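How a Robot Arm Learns to Push: Open Day at the Nulterel Center

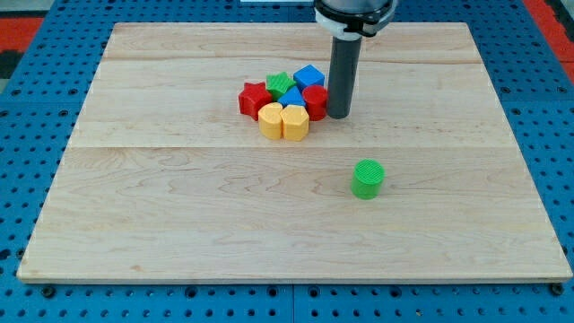
STUDERCOMBE, September — Visitors to the Nulterel Center open day can watch a robot arm work with toy blocks on a wooden board. This page is for our younger guests. It explains what the robot is doing and how it decides where to move.

What does the robot use for a hand?
This robot has no fingers. It has a long, dark gray tube that points straight down. The tube cannot pick anything up, but it can push. You do the same thing when you slide a coin across a table with one fingertip.

What is its job?
Our staff give the robot short instructions, such as "move the green cylinder next to the red star." The robot must find the right block, lower the tube beside it and push in the right direction. The blocks come in red, green, blue and yellow, and some colors appear in more than one shape. To choose correctly, the robot has to check both.

Why is pushing difficult?
A block may turn as it slides. It may also bump into its neighbors, and when blocks are packed close together, pushing one can move them all. The robot makes a small push, checks where everything is, and then plans the next one. A single instruction can take 40 small pushes.

How does it learn?
The robot, which we call Iden, practiced with 1,054 recorded examples before the open day. In each one, a person guided the arm through a task.

Can I try?
Yes. Children may choose an instruction for Iden at the demonstration table. Each turn lasts almost 13 minutes — please stay behind the yellow line while the arm is moving. Adults must remain with children under eight.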